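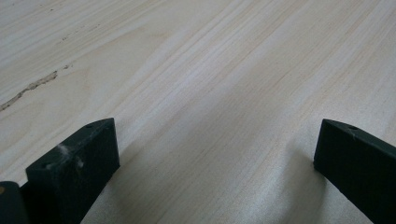
**Geelong, 10/07/2025**

# Taltell at the Meluden packing benches: your questions

The first Taltell arm arrives in January and we've had a lot of questions since the staff meeting (keep them coming!). Mitali Jayasinghe and Dwynwen Gwilliam have put the answers together. We'll add to this page as we learn more.

### What will the arm do?

It will pick small, light items for the hospitality kits: coffee sticks, sugar, tea bags, the little biscuits. Kits with glass in them stay with people, and so does anything on the odd-shapes list. We're starting with one arm on bench 2.

### How does it learn to pick things up?

From us, and this is the part we're most excited about. You hold a gripper in your hand, with a camera on it, and do the pick the way you normally would. Sekia, who are building the system, use those recordings to train the arm. They want 2000 good picks before January and we already have 950, which is a terrific effort from a crew that had never touched the thing before.

### I'm on the recording roster. Any tips?

Bring the two fingers in on either side of the item and close them gently. Coffee sticks are best taken near one end, so most of the stick is left free.

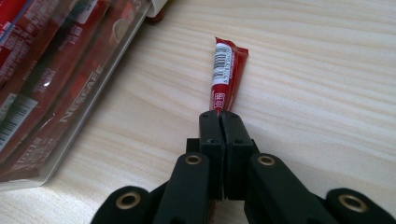
Sugar sachets are harder because they slump, and Kamrul Barua has worked out a lovely way of nudging them upright first. Ask him to show you. If you drop one, keep going and finish the pick. Sekia can use those recordings too.

### Do I need to be good with computers?

No. There's one button to start and the same button to stop. Dilani Sikder will sit with you for your first go, and longer if you'd like it.

### Will anyone lose their job?

No positions are being cut. All 49 of us on the packing roster keep our hours and our pay grade through the trial, and that's in writing — copies are in the lunch room. Some tasks will change. Two people per shift will move from picking to checking and restocking at bench 2, and those spots will rotate.

### What happens to my wrists?

We hope they get a rest! Sore hands and wrists are what people here complain about most, and small-item picking is the worst for it. Sille Baldursdóttir will be asking everyone how they're feeling before the arm starts and again once it has settled in.

### Does the camera record me?

It points at the fingers and the bench, so your hands may show up at times. Recordings have no sound and aren't used to measure anybody's speed.

### Can I say no to recording?

Yes, any time. Tell your shift lead and you'll be swapped to another bench for that session.

### When is the Saha warehouse getting one?

There's no date yet. They've asked to come and watch ours first, and we've said yes.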